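Jesov folding convention stool: three days of queueing, one verdict

2022-07-07

I go to a lot of fan conventions. Comics, drag, cult telly, the one in June that was supposedly for puppets and was mainly people selling enamel pins – if there's a hall with bad coffee and a signing queue, I'm probably in it. So I have opinions on portable seating, and after years of sitting on my own coat I finally bought a proper folding stool.

The one I went for is the Jesov, the telescopic sort that squashes down into a flat disc and then twists up into a drum shape. I'd seen loads of them in the queue at Jillau last year and got very jealous somewhere in hour two.

First thing to say is that it's lighter than I expected. It comes with a strap you can sling over a shoulder, and I wore it like a handbag for most of the Friday without noticing it much. The strap is a bit short if you're wearing anything with structure (I had shoulder pads on, don't ask) and the buckle slips if you fiddle with it, so set it at home and leave it alone.

Putting it up took me a few goes. You pull, then you twist until the rings lock, and if you don't twist far enough it sinks gently under you like a tired soufflé. I did this in front of a whole line of people waiting for autographs. They were very nice about it! By Saturday I could do it one-handed while holding a tea.

Height matters more than I thought it would. Fully up, it's good for talking to people in the queue and for getting back on your feet in heels. Halfway up is better for eating lunch off your knees. Right down low is no use to anyone over the age of ten.
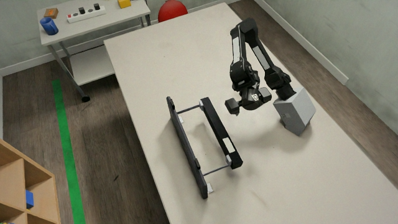 Simulated robot arm on a white table.

Now, comfort. The top is hard plastic with a slight dip in it and after twenty minutes or so you know all about it. Jesov will sell you a padded cushion separately, which feels cheeky. I bought the Karabulut one instead, which fits well enough with the elastic pulled tight, and it made the main stage queue on Sunday perfectly bearable. I sat through the whole lip sync final on it at the back of the hall and got up again without making a noise, so that's a win.

It's pretty steady on flat floors. On the grass outside, where they'd put the food vans, it leaned, and I ended up bracing with one foot the entire time. If your conventions are the muddy field kind I'd look at something with legs. My old Dusesero three-legger was better outdoors, though it pinched the backs of my thighs and weighed as much as a small dog.

A few smaller grumbles. The rings collect glitter and they do not give it back. The colour rubs off a bit on pale fabric – I've got a faint blue ring on a cream skirt that's had two washes now. And it creaks when you shift about, which was fine in the main hall and very much not fine during a quiet panel.

Would I buy it again? Yes, with the cushion. It lived under my chair on the train, it went through the bag check with no fuss, and I got asked where it came from more often than I got asked about my outfit, which stung a little. Four out of five from me. I've got another weekend of queues booked already, and this time I'm wearing black.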